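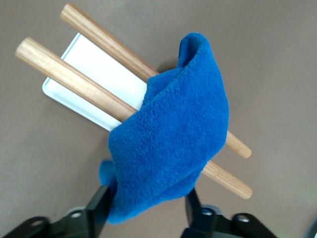

Quanto custa mesmo pôr um braço a dobrar panos

O orçamento chegou em abril e cabia numa página. Braço, garra, câmara no punho, mesa. Preço fechado. Três meses depois a lavandaria industrial da Curkholm já ia em quatro folhas e uma conversa desagradável com a contabilidade.

É a história de quase toda a gente que compra automação pela primeira vez. O braço é a linha que se discute, o resto aparece depois. E o resto é muito.

Comecemos pelos panos, que parecem a coisa mais simples do mundo. Microfibra felpuda, daquela azul, a garra apanha-a pela ponta e aperta, o tecido junta-se todo entre os dois dedos e o que sobra fica num monte. Uma caixa tem sempre a mesma forma. Um pano não tem forma nenhuma. Quem vende sabe isto, quem compra costuma descobrir na sala de ensaios.

Na Curkholm pediram propostas a dois integradores. A Gurneck trazia o conjunto completo, a Iltel vendia por módulos. À primeira vista a Iltel saía mais barata. Depois somaram-se os dedos de reserva, a formação, a licença do segundo posto e a diferença quase desapareceu. Ganhou a Gurneck, por causa do prazo de assistência, dizem lá dentro. Pode ser.

O que falta na folha

Dedos. São peças de desgaste e há quem não os orçamente. Peça o preço do par, o prazo de entrega e pergunte se aparafusam todos no mesmo suporte. Se a resposta for "depende", escreva no contrato do que é que depende.

Material de ensaio. Ridículo, mas a Curkholm gastou 1348 euros em panos, tabuleiros brancos de plástico e varas de madeira redondas, só para treinar e testar. Ninguém tinha previsto um cêntimo. Os panos, por exemplo: foram 60, do mesmo lote que os clientes usam, e convém que sejam do mesmo lote. Testar com pano novo e trabalhar com pano lavado cem vezes dá asneira.

Horas de gente. Alguém tem de arrumar a mesa entre tentativas, tirar o pano de cima do tabuleiro, pôr as varas noutra posição, recomeçar. São horas pagas e quase nunca vêm na proposta. Na Curkholm foram 41 só na primeira fase, feitas pelo pessoal do turno da manhã, que tinha mais que fazer.

Mesa e luz. Tampo liso, mate, sem reflexos. Luz uniforme. Parece um capricho do integrador mas a câmara vai ao punho e vê tudo de perto, incluindo o brilho que não devia lá estar. Um tampo errado custa dias.

Comprar, alugar, esperar

Há três caminhos e o aluguer é o menos falado. A Pant, que faz kits de limpeza para hotéis, alugou uma célula por seis meses antes de decidir. Pagou mais por mês do que pagaria em leasing, é verdade. Mas ficou a saber que o seu problema era separar peças misturadas, pano em cima de vara em cima de tabuleiro, e que a dobragem vinha muito depois. Mudou o caderno de encargos inteiro. Com a máquina comprada não mudava nada, adaptava-se e calava-se.

O leasing serve a quem já sabe o que quer. Atenção à cláusula de devolução, e atenção ao software: há contratos em que o equipamento fica e a licença acaba.

Esperar também é uma decisão. Se o volume é baixo, se os artigos mudam todas as estações, se não há quem fique com a chave daquilo, espere. Um ano de atraso sai mais barato do que uma célula parada debaixo de um plástico.

Antes de assinar

Leve as suas peças à demonstração. As suas, não as do vendedor. Amarrotadas, sobrepostas, como saem do carrinho. Peça para repetir, e repetir outra vez, e fique até ao fim da tarde se for preciso.

Peça o tempo de ciclo por escrito, com as falhas contadas lá dentro. Pergunte quem muda os dedos da garra e com que ferramenta. Pergunte o que acontece quando o pano fica preso, se a máquina pára sozinha ou se chama alguem.

E ponha uma reserva. Na Curkholm a segunda célula já foi orçamentada com uma linha própria para consumíveis e horas de ensaio. A contabilidade refilou na mesma, mas aprovou. A entrega está marcada para depois do verão, falta a Gurneck confirmar o tampo.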